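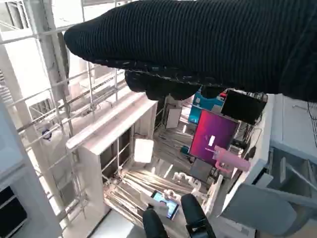

Corentin Deschamps wrote back on last week's handout that two fingers are plenty for anything you'd find on a kitchen table, and that the rest of us only like extra joints because they look good in a demo. I love getting mail like that! He may even be right for boxes and bottles. So this week's notes are my long answer to him, and if you still side with Corentin after the lab, say so in your write-up and tell me why.

Handout 5: Choosing a gripper
Skeltthorpe course notes, 2023-01-16

First, a bit of housekeeping. The Cartwright reading is still the Cartwright reading, but skip the part on suction cups (we'll get to those in April, when the pump is back). Bring your grip logs from Handout 4, even the ugly ones.

OK, soft things. A gripper that only knows "closed" and "not closed" will happily flatten a bun. What you want is some say over where the contact happens and how hard each finger pushes, and that's where a few more joints start to earn their keep. Think of three jobs: something presses from one side, something holds up the weight from underneath, and something keeps the object from rolling away between the two. With two plain fingers you're asking friction to do that last job for you, and on a lumpy crust friction is a moody helper.

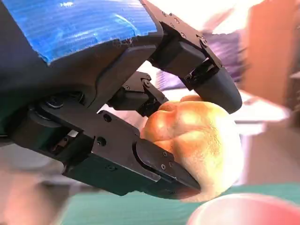
Fig. 2. Bread roll held between the upper finger, the middle linkage and the lower finger, with the lower fingertip tucked under the crust.

Look at the crust by the middle linkage and you'll find a slight dent. When you score your own grasps I want you to note dents like that, where they are and which finger is nearest, because a pass/fail column throws all of it away. Our old Brido log had 2,913 lines in it and almost 10 of them said anything useful about the object. I typed plenty of the bad ones myself, so no finger pointing (sorry).

A word on closing speed. People tend to start with the force limit, and I'd start with speed instead. Slow it right down, watch which finger gets there first, then shift your approach until they land closer together. After that you can play with force. If you change both at once you'll be up till midnight wondering which one did it, and I have been that person more than once. 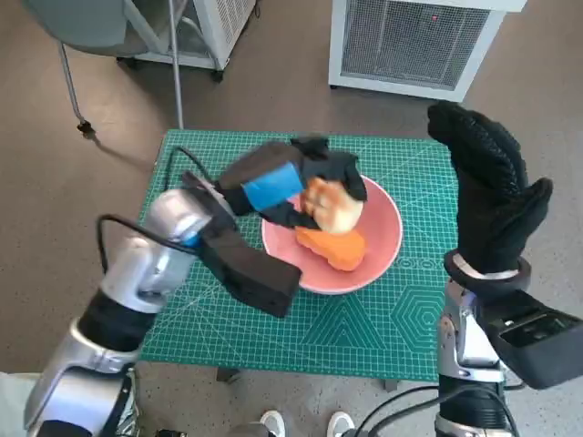

Comparing two end effectors fairly is harder than it sounds, and most student reports I read go wrong right there. They change the gripper and then, without meaning to, the object, the height and the angle as well. Pick one task and keep it boring. Bun and bowl is a good one, with the gripper coming down on the bun from above and the bun leaning on the orange piece, so the target isn't sitting flat and you have a neighbor to worry about. The printed grid on the mat is handy too: write down which square the bowl's rim touches and put it back there every time. Then run the same thing with the hand on the right arm, the one with the dotted palm, and resist the urge to help it along with a nicer starting pose.

For the write-up:

Run 10 grasps per gripper, same bun, same start. Swap the bun if it gets squashed and write down when you did.
Log closing speed, force limit and first finger to touch.
Put failures in the main table, please, and not in an appendix.
Keep it under 2,000 words. I do read them all.

Drafts go in the Cartwright folder before the next lab. If your log file won't open, email me the raw text and we'll sort it out together.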